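Tollmont 台面工作单元:安装、保养和维修

货号 Tollmont 355
供货:Skernari 公司,Tomoana 仓库
状态:可以订购,三月以后的订单包含新的指尖套件

产品说明

Tollmont 是给台面任务用的工作单元。它包括双指夹爪、转接法兰、腕部视角的支架、电缆组,还有一套同样布局的仿真场景。机械臂不包括在价格里。很多客户已经有自己的机械臂,所以我们只提供接口部分,请在订购的时候写明您的法兰型号。

仿真场景是一个厨房台面,有餐具、碗、面包和烤面包机。我们先在仿真里面检查夹爪的姿态和行程,然后才在真的设备上运行。这个办法比较慢,但是在我们的车间里,它减少了很多次碰撞。场景文件和设备文件用同一个坐标原点,如果您移动了底座,两个文件都必须修改。

安装夹爪

请先关掉控制柜的电源,等指示灯完全熄灭。法兰的表面要用干布擦干净,不要用酒精,因为酒精会留在密封圈的旁边。把转接法兰放上去,定位销对准销孔,四个螺钉先用手拧进去,然后按照对角的顺序拧紧。请使用盒子里的扭力扳手,它在出厂的时候已经调好。

夹爪放到法兰上的时候,电缆的插头应该朝向腕部的外侧。如果朝向内侧,第六轴转到极限位置的时候电缆会被拉紧。这个错误我们见过好几次,每次都要换电缆。

上电以后,夹爪自己做一次归零。两个手指慢慢合拢,停一下,再完全张开。归零的时候请不要把手放在手指中间。如果控制器显示代码 816,意思是归零没有完成,最常见的原因是指尖中间夹着包装的泡沫。取出泡沫,按复位键,再做一次。

检查张开的位置

归零以后,请用腕部视角看一次手指张开的样子。在控制软件里打开“腕部”窗口,让手指停在最大开度,不要夹东西。两个指尖和连杆都应该能看见,中间的空隙里没有电缆。视野里的台面可以有物品,不影响这个检查。

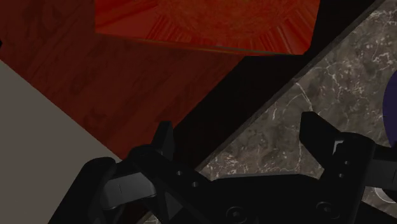
开度的数值在软件的右上角显示,单位是百分比。完全张开应该显示 100。如果显示的数小一点,请先检查手指的机械限位,再考虑修改参数。有的客户直接在软件里改了比例,数值看起来正确了,可是抓薄的东西的时候手指合不到底。改比例之前请给我们写信。

支架上的相机位置由一个小销子固定。拆下相机之后再装回去,需要重新做手眼标定。标定板在附件袋里,用法在手册的第二章。标定之后把结果文件复制到仿真场景的目录,文件名不要改,软件只认这个名字。

抓握细长的工具

勺子、刀和铲子这类工具,是这个单元最常见的抓握对象,也是最容易让指尖磨损的对象。弯曲的手柄只和指尖的一小部分接触,力集中在那里。我们建议抓在接近工具重心的地方,抓握力从低的档位开始,每次增加一档。提起来以后停一秒,看工具有没有转动,再向容器的上方移动。

移动到碗的上方时,夹爪应该竖直向下,手指的连杆和碗的边缘之间要留出余地。深的碗比较麻烦,连杆的外肘比指尖宽很多,只检查指尖的路径是不够的。请在仿真场景里打开“连杆包络”这一项,再运行一次同样的路径。
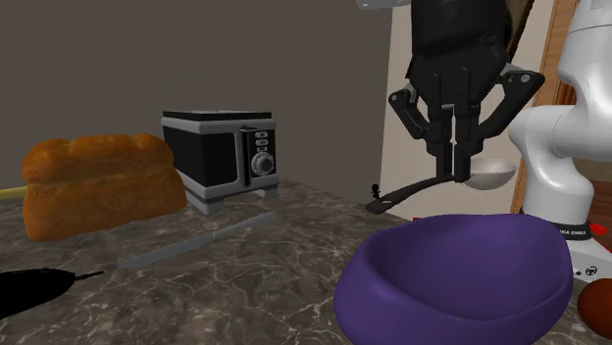
包络如果变成橙色,表示距离太近,但是程序还可以继续。变成红色的时候程序会停。请不要为了让程序通过而把包络缩小。Kristóf Sipos 写了一个小脚本,可以把有问题的那一段路径单独保存出来,再用电子邮件发给我们。脚本在安装目录的 tools 文件夹里面。

工具放在台面上的起始位置也很重要。台面的花纹比较深,灰色的工具在上面对比度低,识别的结果有时候会差几毫米。可以提高识别的阈值,也可以给工具加一个示教点。我们自己更喜欢示教点,做起来多花一点时间,以后就稳定了。

日常保养

每天开始工作以前,用手轻轻晃动两个手指。应该感觉不到松动。看一下连杆上的螺钉,有划线标记的,标记要在一条直线上。标记错开了,说明螺钉已经转动,请拧紧并且重新划线。

每周用软毛刷清理连杆的关节。面粉和面包屑会进入关节的缝隙,和润滑脂混在一起,慢慢变硬。不要用压缩空气吹,吹了以后碎屑会进到更深的地方。

每工作 500 小时,要更换指尖的垫片并且加一次润滑脂。润滑脂用附件里的那一种,一个关节只要米粒大小。加得太多,脂会流到指尖上,抓握力就不准确了。换完垫片请再做一次归零。

常见故障

手指合拢的时候有咔嗒的声音。
先检查指尖的垫片有没有装反。垫片较厚的一边朝向手掌。如果垫片正确,请检查中央壳体上的固定螺栓。

两个手指不同时到达中间。
同步齿条错了一个齿。这个维修要打开壳体,我们建议寄回 Tomoana。如果您有经验,可以自己做,请先写信要图纸。打开壳体以前用笔在齿条上做记号。

工具在提起以后慢慢转动。
增加一档抓握力,或者把抓握点移近重心。垫片表面发亮,就该更换了。

仿真里正常,真的设备上碰到台面。
大多数情况是底座高度没有更新。请测量底座安装面到台面的距离,写进场景文件,保存后重新启动软件。

腕部窗口是黑的。
检查支架后面的插头,它有一个卡扣,要听到声音才算插好。

备件

指尖垫片,一对
连杆螺钉套装,含螺纹胶
Skison 润滑脂,小管
腕部电缆,直头或弯头
同步齿条(只和维修一起供货)
标定板

螺纹胶打开以后只能保存一个季度,请在瓶子上写日期。

维修和联系

寄回设备以前,请给 Csenge Hajdu 写邮件,她会给您一个维修编号。编号写在箱子的外面,里面再放一张纸,写清楚故障是什么时候出现的,当时夹着什么工具,软件是哪个版本。如果有日志文件,也请一起发来。请拆下相机和支架,自己保存,运输中支架容易弯。

关于仿真场景和路径的问题,请直接写给 Kristóf Sipos。可以用英语、匈牙利语或者中文。中文的邮件我们回答得慢一点,一般在两个工作日以内。

手册的中文版正在修改,第四章(电气连接)目前只有英文。订购的时候请在备注里写“中文手册”,新版印好以后我们会补寄,不收邮费。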